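4.2 Open shelves and the small-item problem

Storage in the Renwood flats was mostly white board units with a back panel, the sort already there when the tenant moves in. We had expected drawers to matter more. They didn't, at least not in the diaries: of 2,938 put-away entries the open shelf was the place named most often, drawers a fair way behind, then chairs, bed ends, the floor.

Small dark items are the awkward ones. Socks, gloves, a rolled scarf. Too small to stack, too few to fill a shelf, and they tend to get put down singly with bare board all round them. Respondents called this "parking" (Delorme site) or "just popping it there" (Renwood). We use parking throughout. Figure 4 gives a typical case, both hands in at the shelf and the one black item on it. 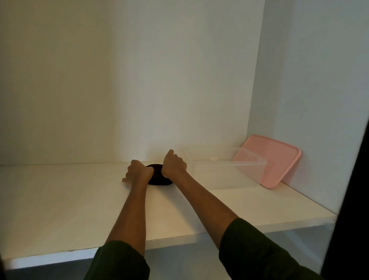 Figure 4. Hands on a single item on an open white shelf. Both hands at the shelf, left hand on the item.

Two points on this. First, depth. Asked where on a shelf a small thing should go, most people said "at the back, out the way". Where they put it was nearer the middle, or a bit behind the front edge, and hardly ever hard up against the panel. Reach is part of it, but not all. Several said they wanted to be able to see the thing from the doorway. Black on white helps there. The households with dark shelving (Drorngate only) complained far more of lost socks, though the group is small and we don't lean on it.

Second, handling after placing. Masson's coding sheet had no category for this at the start and it had to be added in September, so the earliest entries are patchy. People don't just drop the item and go. They pat it, square it up, rest a hand on the shelf edge and look. In 37 of the interviews this was described without any prompting, often a bit sheepishly.
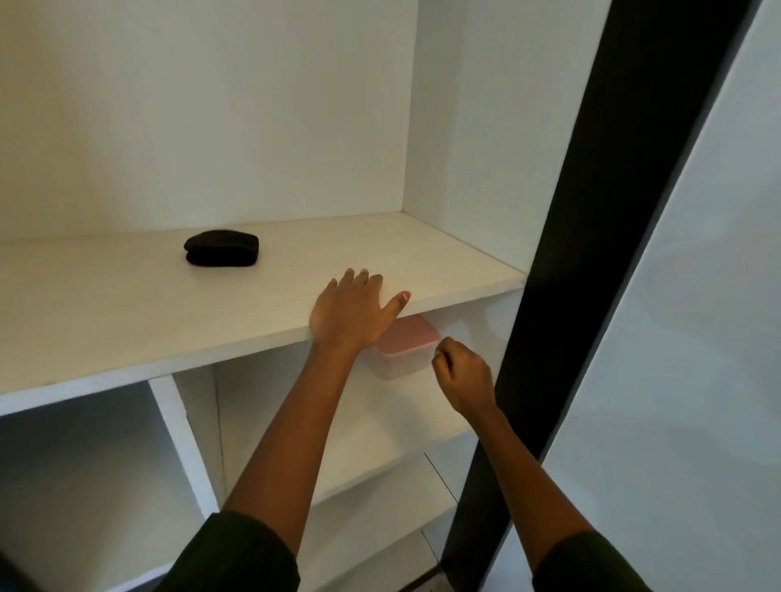
Mixed use is the other thing. A shelf compartment in these units rarely stays one kind of thing for long. Clothing above, food tubs with lids below, or the other way about, and the respondents mostly saw no problem with it so long as there was a board between. One Narnari tenant had a firm rule (nothing with a lid above anything folded) but could not say were it came from. Lidded tubs also get pushed into compartments that are only just tall enough, lid close to the board over it, and then stay there. Thirteen households had at least one tub they described as "stuck" or "living there now".

Folding quality we did not score. Tried it, gave up, the two coders could not agree on what counted as folded once the item was smaller than a hand. A pair of socks made into a bundle is folded to one person and scrunched to the next. So the table in the appendix has "compact" and "loose" only, wich is crude but at least repeatable.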